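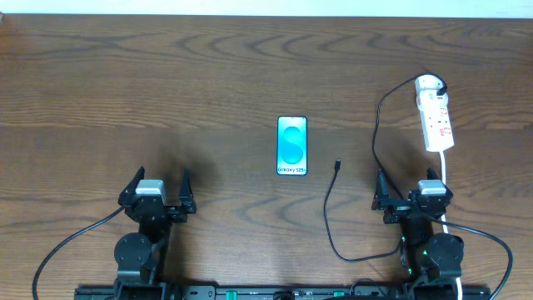
Plug-in task, right arm overload and dropout

Bench 2, Stidwood. Present: me, Shota for the morning, Rosario from the third run on.
Last updated: June 30

Task is the usual one. Left arm steadies the phone, right arm picks up the charging cable by the connector end and offers it to the port. Cable stays plugged in at the strip throughout. Start position has the phone face up in portrait, connector off to its right, both grippers open.

Runs one and two completed. Run three stopped partway. The right arm got the connector off the table, rotated the wrist, started across towards the phone and then lost torque at the shoulder joint. It sagged onto the table with the fingers still closed on the connector. Log shows an overload flag on the shoulder servo, then nothing from any servo further out on that arm until I cycled its supply.

The left arm did not stop. It carried on with its half of the motion, pressed on the phone and pushed it along the table until Shota hit the stop. No damage to the phone. One finger pad on the right gripper has a nick in it that I can't swear wasn't there before.

Two separate faults, then. I'm treating the second as the more serious.

Fault A: shoulder overload

First guess was a tired servo. Swapped it for the spare out of the Plakico box and reran. Same flag, slightly later in the motion. Put the original back.

Second guess was cable drag. The charging cable runs in a long arc up to the strip, and the white power lead comes down the right side close to the arm. With the arm unpowered I moved it by hand through the transfer. At the far end of the elbow swing the housing touches the power lead and leans on it. The lead has some give, then it pulls on the strip, and the strip is heavy enough to push back. Felt it clearly by hand.

Held the lead clear with a ruler and reran. No flag. Let it go and reran. Flag. Did this 3 times each way with the same result, so I am satisfied with the cause.

The collision model has the table and the rail in it, and the other arm. It has no leads. Takeshi raised this when the Ochoa bench was set up and it was put off because the leads there came in from behind. On this bench they don't.

Also worth noting: the red rocker switches on the strip are exposed. If the arm drags the lead far enough the strip turns, and I would not rule out a finger or the elbow reaching a switch. Did not happen today.

Fault B: left arm continued after right arm dropped out

The supervisor is meant to hold both arms if either one reports a fault. It received the overload flag and wrote it to the log. It did not issue the hold. Rosario found the reason after lunch. The hold is triggered on a status message from the faulted arm, and with the outer servos silent that message never completed. The supervisor was waiting for a full packet from an arm that could no longer send one. There was a timeout, set to 30 seconds, left over from bring-up when the bus was slow to enumerate. Nothing on this bench should be waiting that long for anything.

Rosario has changed it so that a missing packet counts as a fault and both arms hold at current position. Tested by pulling the bus connector on the right arm during a slow move. Left arm held. Repeated with the left connector pulled, right arm held. Not yet tested at full speed or with the grippers loaded.

Note that hold means torque stays on. An arm that has lost its own supply or its bus will still come down under its own weight, and the new behaviour does nothing about that. Hands stay out from under the arms during a run, including when they look stopped.

Bench status

Tagged out for automatic runs. Teleop at reduced speed is fine with a second person on the stop.

To do:
- Reroute the power lead away from the right arm, or feed the strip from the far side of the table. Kenta to say which, he has the Baltanlow job on the same circuit.
- Fix the strip down. Cover for the switches.
- Add a keep-out volume for the lead and strip to the collision model (me).
- Full-speed pull test, both arms, grippers loaded (Rosario).
- Check the timeout value on the other benches. Same config file, so assume it's wrong there too.
- New finger pad, right gripper.

Setsuko has asked for the log from run three. It's in the shared folder under the bench name, with the reruns. The servo I swapped out and back in has a dot of paint on the horn so we can tell it from the spare.

5 comments · 2 shares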